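Treltero: a word list for board gamers

README, last touched June 15, 2023

Hi! Treltero is a list of 1,199 words and short phrases that people say while playing board games, collected by me and my friend Poul Baldursdóttir, mostly at kitchen tables. Each entry has the word, what it means, where we heard it, and a sample sentence. It's one plain spreadsheet file. If you write rulebooks, run a games club, or just want to know why your uncle yells "timber" when he knocks over a pawn, help yourself.

How it started

Poul and I grew up in two different towns, Rotau and Villesbridge, and we met over a bad argument about the word "passing." In Rotau, if you pass you're out for the round. In Villesbridge you skip one turn and come back in. We'd both played the same card game since we were kids and neither of us had ever heard the other meaning. We started writing stuff down that night on the back of a score pad, and the score pad is still in a drawer here (it has gravy on it, so I'm not scanning it).

For a long time it was only a list of arguments. Then Poul put it into a spreadsheet in January and added a column for place, and suddenly it was kind of a real thing! I added the sample sentences, which took me all spring and which I still fiddle with way too much.

What's in the file

There is one row per meaning, so a word with two meanings gets two rows. "Pass" is there twice for the reason above. "House" is in there more times than I'd like.

The columns, left to right:

word: the word or phrase, in lowercase unless it's a name
meaning: one or two sentences, in my words
game type: cards, dice, tiles, chess and checkers, or other
place: Rotau, Villesbridge, Laxdal, or "all over"
sentence: a sample line somebody could say at the table
heard by: P for Poul, M for me, B for both of us
note: anything that didn't fit, including complaints

Empty cells are really empty. I used to type "n/a" in them and then I sorted the sheet and got a huge block of n/a at the top of everything, so that's gone now.

A few entries, to give you the flavor

"Cold hand" (cards, Rotau): a hand you haven't looked at yet. In Laxdal it means a hand with no face cards, so watch out if you're playing with a mixed crowd.

"Touch it, walk it" (chess and checkers, Villesbridge): the touch-move rule. If you put a finger on a piece on your turn, you have to move it. My grandfather's version was a lot ruder and is not in the file.

"Tidying" (chess and checkers, all over): straightening a piece on its square without meaning to move it. You're supposed to say it out loud first. The fancy word is "j'adoube," and that has its own row.

"Crumb" (tiles, Laxdal): the last tile in the bag, and also the player who has to take it.

"Soup" (dice, Villesbridge): any roll that lands partly on the floor. Everybody rolls again and somebody says "soup's off."

The chess and checkers part

I want to say a bit more about this one, as it gets the most mail. It has over 200 rows, way more than I expected for two games with such short rules. A lot of that is nicknames for pieces. Knights are horses, ponies, hoppers and (Laxdal only) goats. Rooks are castles, towers, corners. I couldn't find a single nickname for the king that more than one family used, but every family seemed to have one.

We also took down the words for the stuff around the game: setting up, swapping sides, the little talk you do while the other person thinks. "Facing up" is a Rotau one that I love. It means getting both sides settled across from each other with the board in the middle, before any piece gets moved.
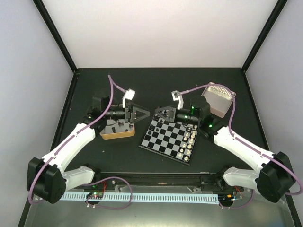

Chess set, pieces on both sides.

If you only want these rows, filter the game type column. Please don't go by the word column alone! "Castle" is also a tile word, and "check" is used in cards by people who have never played chess in their lives.

How we picked what goes in

A word goes in if one of us heard it said out loud during a game. That's pretty much the whole rule. We don't take words out of rulebooks, and we don't take words from shows or movies, even when they're great. If a word came to us by letter or email, we put "by mail" in the note column and leave "heard by" blank until one of us has heard it with our own ears.

We left out swearing (mostly) and anything that makes fun of a real person at the table. We also left out brand names where we could get away with it.

Stuff to know before you use it

The place column is shaky. It says where we heard the word, and people move around. A man taught me five Laxdal words in one evening and then mentioned he'd only lived there two years.

Laxdal is thin in general. We've had just two long visits, both in lousy weather, both with the same bunch of card players. If you're from there and half of it looks wrong to you, I believe you.

The meanings are mine and I'm not a dictionary person. Poul thinks I make everything sound like a joke. The sample sentences are made up by me too, so please don't quote them as things people said.

Spelling is a guess for a lot of these. Nobody at the table had ever written "skibbly" down before, and I went with two b's.

Using and sharing

Copy it, print it, cut it up, stick it in your club newsletter. I'd like it if you mention Treltero somewhere, and I'd like it even more if you send me your words. If you change a meaning, please put your initials in the note column so folks don't come to me about it.

Sending in words

Open an issue with the word, what it means, the game, and the town where you heard it. One word per issue is best, but if you've got a whole pile just paste the pile, I'll sort it out. I get to them slowly in the summer and a lot faster once it's dark early and there's nothing to do but play cards.

Still to do

Fix the rows where "deck" and "pack" got mixed up. Ask Poul about "double goose." Get somebody in Laxdal to check the tile words. Find out if "soup" ever made it over to Rotau.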